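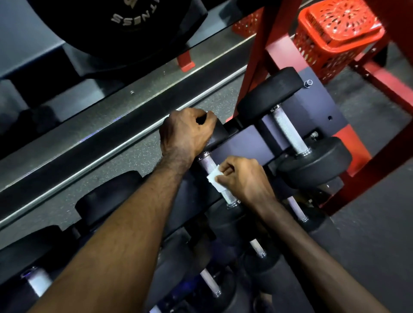 Wegener Fitness Centre, Fledville
Free weights area: monthly safety and cleaning check

Month: March
Time started: 6:15 am
Checked by: Anel Shezi
Reviewed by: Washington Guimarães

1. Dumbbells wiped down, handles and heads
Done. One wipe per pair, then into the bin. Work the wipe along the knurling, chalk packs into it. Hold the head steady with your other hand so the dumbbell doesn't roll in the cradle.

2. Rubber heads free of splits and lifting
Pass, with one to watch. Tag 146 has a shallow nick on the outer edge. Not through to the metal. Look again next month.

3. Heads tight on handles
Fail. Tag 731 turns slightly when twisted by hand. Taken off the floor and put in the store room with a red tag. Wenen to quote on repair or replacement.

4. Chrome handles and collars
Pass. Light rust spotting near one collar on the lower tier, came off with a dry cloth. Please don't use the bathroom spray on the chrome.

5. Rack bolts
Pass. All checked with the spanner, upper tier first. One needed a quarter turn.

6. Rack level and not rocking
Pass.

7. Dumbbells in the right order, nothing on the floor
Needs attention. Two pairs were swapped between tiers at opening. Heavier pairs go on the bottom.

8. Wipe dispenser and bin
Refilled. We are down to the last carton of Lustlow wipes. Reorder code is 645.

9. Floor mats
One corner lifting beside the adjustable bench. Taped for now, needs gluing.

Reviewer comments (W.G.)
Agree with pulling 731. Leave its partner off the rack too until the pair is sorted. Mat to be glued after close, allow 15 minutes before anyone walks on it. Item 7 has come up before, so I'll put a new weight label on each cradle.

Next check due: April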